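How to tell if your eggs are still good

When I moved into the flat in Mösli, my neighbour Mechthild Prantl kept hens and I was given far more eggs than I could eat. I soon lost track of which were oldest, so she taught me the water test, and I've used it ever since (even on shop eggs!).

Fill a deep bowl with cold water, enough to cover an egg by a good 3 cm, and lower the egg in gently with a spoon. A fresh one lies flat on its side. One that's getting on a bit will tilt or stand up on its blunt end - still fine for most people's baking, if you crack it into a cup first and have a sniff. If it floats, I throw it out.

Do check the date on the box as well, as the test only tells you about age and can't tell you about germs.

Dry the eggs you've tested and use those first. The others can go back in the fridge, pointed end down, away from onions and strong cheese.

A light blue egg tray on the table: 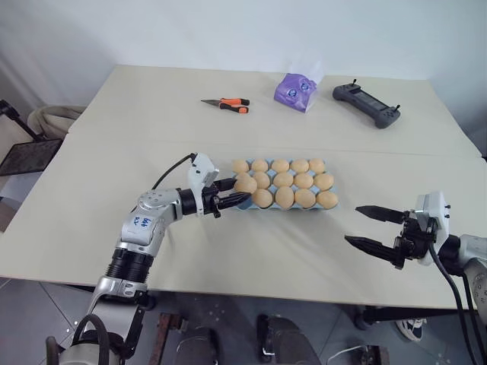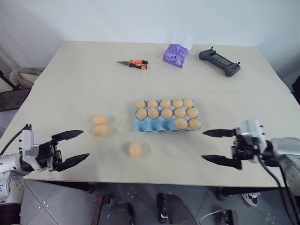 If you've ended up with a bowlful that needs eating, a plain sponge is a lovely way to go. I weigh out 200 g each of butter, sugar and self-raising flour, and beat in four eggs, one at a time.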